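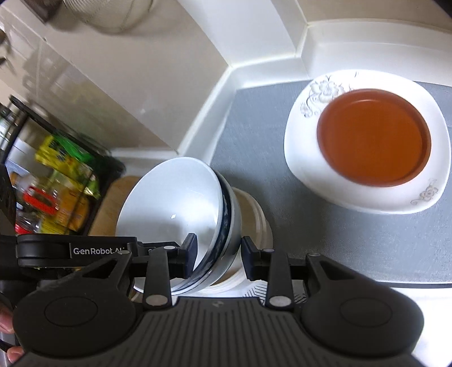

Hand-held gripper at the rim of a bowl stack, kitchen counter recordings.

Projects > Pendside > Reports > Progress report 3

7 min read

Pendside: progress report 3
Prepared for Onsri by Steridel
27 January 2022

Summary

Work on the software is on plan in two areas and behind in one. The time alignment tool is finished and in daily use. The grasp segmentation model has been retrained and handles nested dishes better than the version we described in the last report. The planner is behind. It produces good paths for single objects and still fails too often when one dish sits inside another. We ask for no extra money. We do ask to move one deliverable, and the request is at the end.

What the period covered

The proposal says the system should learn to clear and restack everyday dishes from recordings made by people using a hand-held gripper. A person does the task with the gripper, the recording is turned into a path for the tool tip plus an opening width, and the controller on the arm follows that path with corrections from its own camera. This period was spent on the middle part, from raw recording to a path the arm can follow.

The data set for the period is closed at 2124 recordings. All of them have been through the import step. Uyên Hồ ran the import and wrote the checks that go with it. A recording is rejected if the pose track has a gap longer than the limit in the config file, if the opening width never changes, or if the video and the width signal can't be lined up. Rejected recordings are kept on the Urnholm server with the reason stored next to them. We don't delete them, and we have already brought a batch back in after fixing a bug in the gap check, which was counting the idle time at the start of a session.

Time alignment

In the first two reports we said that the video and the width signal were being matched by hand. That is over. The new tool, which the team calls by its command name, align, finds the moment when the fingertips first move in the video and matches it to the first change in the width signal. It then looks at the rest of the recording and corrects for drift between the two clocks.

Both signals are resampled to 100 Hz before they go anywhere else. We had a long discussion about this. The planner doesn't need that rate, but the controller runs at it, and keeping one rate across all the tools has removed a class of errors we kept making.

The tool has a review page. It shows the video with the width drawn underneath, and the reviewer can drag the signal left or right if the match is wrong. Tài Văn built the page and also did most of the reviewing in December. His notes led to one change: the page now opens at the point of closing instead of at the start of the recording, and a review takes much less scrolling.

One weak spot remains. When a person rests the fingertips against a dish before closing, the opening can change slightly from the contact alone, and the tool takes that as the start. The result is a shift of a few samples. We have a flag for it but no fix yet.

Perception

Nested bowls are the hard case. From above, a bowl that sits under another one shows only as a thin crescent, and the gripper itself covers a good part of the view at the moment that matters. The previous model treated the crescent as part of the top bowl. The planner was then given a rim in the wrong place and put one fingertip into the gap between the two bowls.

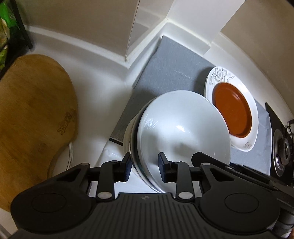
Uyên Hà changed the labels so that each visible rim is marked as its own curve, with an order from top to bottom. The model now predicts rims first and fills in the dish areas afterward. That was a bigger change than we planned for this period, and it took up time that was meant for testing under different lighting. We think it was the right choice. On the held-out recordings the order of the stack now comes out right in most cases, and the remaining mistakes are nearly all on pale dishes against pale counters, where the rim has little contrast with what is behind it.

Glossy dishes were a second problem. A bright reflection on the inside of a bowl was sometimes marked as a small separate object. We tried masking bright spots and dropped the idea, as it also removed real edges. What worked was training on pairs of frames from the same recording. A reflection slides across the surface as the gripper moves and a real edge stays put, and with two frames the model can learn the difference.

The gripper mask is now fixed per device and is no longer predicted. The housings and the ridged part of the body are always in the same place in the view, and only the linkages and fingertips move. We compute those from the opening width. The mask is exact as long as the alignment is right, which is one more reason the contact problem above has to be solved.

Plates are in decent shape. Raised patterns on a rim gave some false edges early on. More labeled recordings fixed it and no special handling was needed.

Planning

In-ho Do owns the planner. It takes the tool tip path from a recording, the list of rims from the perception model, and the current view from the arm, and it returns a path adjusted to where the dish is now. For single bowls and single plates it does this well enough that we have stopped working on those cases.

For stacks there are two open failures.

The first is choosing which rim to take. A person pinching the wall of the top bowl places one fingertip inside and one outside. With a nested stack, the outside fingertip can end up beyond the second rim too, and then the plan is for both bowls when the task calls for one. The planner has no idea of how many walls are between the fingertips. It knows only the width at the time of closing. In-ho is adding a check that counts the predicted rim curves crossing the line between the two fingertips. It works in the simulator. It has not been tried on the arm.

The second is the way out. Paths recorded by people often lift and tilt at the same time, and the arm follows the tilt faithfully even when the stack in front of it is leaning the other way. The top bowl then catches on the one below. We have tried separating the lift from the tilt, and this gives safe but slow motion. A better answer would be to learn the tilt from the pose of the stack. We have the recordings for that, including stacks tipped on their side, but the labels for stack pose are not finished.

We spent some days on a general collision checker from an outside library and then removed it. It treated the dishes as solid blocks, so any plan that put a fingertip inside a bowl was refused. The notes are in the repository in case we come back to it.

Control

Little has changed here. The controller was frozen early in the period so that the planner tests could be compared with each other. One fault was fixed: if a new plan arrived while the fingers were closing, the width command jumped. New plans are now held until the closing is done or has been stopped.

The force limit is still a single number for all dishes. That is fine for ceramic, and we know it will not be fine for thin plastic. It belongs to the next period.

Tools and housekeeping

Every run on the arm now writes a log with the software version, the recording used as the source, the predicted rims, and the plan. Before this, two people could look at the same failed run and disagree on which model had been loaded. Tươi Quách wrote the log viewer, and she has also moved the nightly tests onto the Urnholm server. A full pass over the test set takes 12 hours, so it finishes before work starts. We would like it shorter. Most of the time goes to video decoding, and caching the decoded frames is the obvious next step if the disk allows it.

The documentation for import and align is complete. The documentation for the planner is an outline.

Risks

The main risk is that the stack work takes all of the next period as well, and that cups and cutlery get less time than the proposal gives them. We have set a point for this. If the rim check does not hold up on the arm, we will limit stacks to two dishes for the final demonstration and say so in the report.

A smaller risk is the kitchen variety. The recordings come from home kitchens with similar light counters. Darker counters and steel surfaces are thin in the set, and the lighting tests we put off would have told us how much that matters. Tài is preparing a recording list that covers them.

Next period

Fix the contact problem in align. Finish the stack pose labels. Run the rim check on the arm and report the results with failures included. Run the lighting tests. Begin on force limits per dish type. Write the planner documentation.

Request to Onsri

We ask that the deliverable "planner, nested dishes" be moved from this period to the next. The deliverable "perception, nested dishes" is submitted now and was due next period, so the two would trade places. Staffing and budget lines stay as approved. A short written reply is enough, and Uyên Hồ will update the schedule when we have it. The import logs and the model files are in the shared project folder.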